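Home | Archive | Threads | By date | By author | Subscribe | List help

cell-software list
Subject: Re: Latch detector and approach planner not agreeing
Date: 2022-11-02

Hello all,

Sorry for the slow answer, I wanted to read the logs properly before I said anything and there were rather more of them than I'd bargained for. Quoting the bit I'm replying to:

> We have moved the Bellamy config over to the new planner and the approach
> to the blue latches is still coming up short or a bit sideways. The
> detector is happy, it gives a confident pose every time, but by the time
> the planner has it the pose is off towards one end of the row. Is this
> the hand-eye calibration again? We redid it in March and I'd really
> rather not do it all over again. Also, should we be worried that
> Stemine drops frames when both cameras are on?

I don't think it's the calibration, so please put the kettle on and leave the checkerboard in its drawer for now. I ran your bag through our copy of Stemine here at Esberg and the residuals looked perfectly healthy. What I did find is that the pose is being stamped when the detector finishes, and the planner then looks up the wrist transform for that time and not for the time the picture was taken. If the arm is still creeping forward (and with your settings it nearly always is) the whole row slides along with it. In your log the gap between capture and stamp was 664 ms at its worst, and after I passed the camera's own stamp through it made no odds how long the detector took.

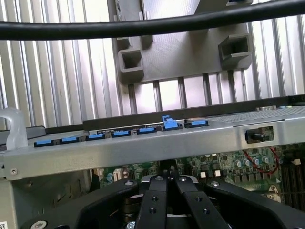 The other half of the trouble is that the detector treats the row as one object. It fits a line through all the tabs and works out each latch from its place along that line, and this is lovely when every tab is lying flat. As soon as one is flipped up, its blue blob is taller and its centre sits higher, so the fit gets tugged that way and the neighbours suffer for it. We had just the same grief on the Sollanetti branch last winter and I'm afraid I spent a good while blaming the lighting. There's a per-tab mode now that gives each one its own pose and an open/closed flag, and the line is only used as a sanity check. It costs you a little time per frame but I think you'll find it well worth having. The flag is handy for the planner too, as you can give a raised tab a different approach and a bit more clearance for the fingers.

As for the dropped frames, yes, I'd look into that, though it isn't what's hurting you here. The bag has 558 frames from the fixed camera and a good many fewer from the wrist, and both nodes are set to 30 Hz on what I suspect is the same USB controller. Try the wrist camera at a lower rate while the arm is travelling and bring it back up for the last stretch.

So, if it were me, I'd go in this order:

1. Switch the detector to use the capture stamp (use_sensor_time in the Bellamy config, it is off by default, sorry) and rerun the same bag before you touch the arm.

2. Turn on per-tab mode and check the open/closed flags by eye on a few frames.

3. Put the case and the upright drive in the planning scene as proper meshes and drop the one big box you have now. With the box in place the planner believes there's nowhere to go once the fingers are over the board, and you get those odd looping paths. Don't forget the camera on the side of the gripper and its cable, which want a padded shape of their own.

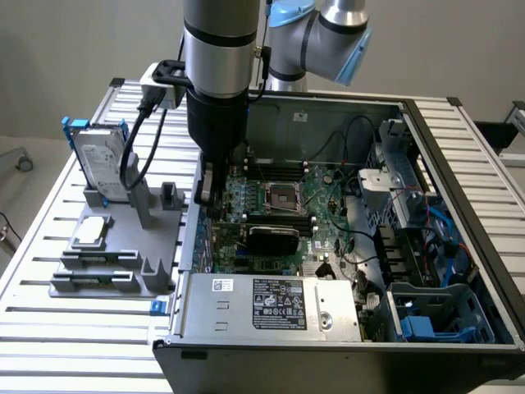 4. Only then have a go at the live run, at low speed, with the planner's replanning switched off the first time so that you can see which plan you've really got.

If it still misses after all that, send me the new bag and the planner log together and I'll happily eat my words about the calibration. I've pushed the stamp fix to the Esberg fork but haven't merged it yet, partly as I'd like someone other than me to try it, and partly because one of the tests is still failing on a transform timeout that I don't quite understand. If anybody on the list knows why the buffer would be empty for the first moment after a restart, I'd be very grateful for a pointer.

All the best from Esberg

_______________________________________________
cell-software mailing list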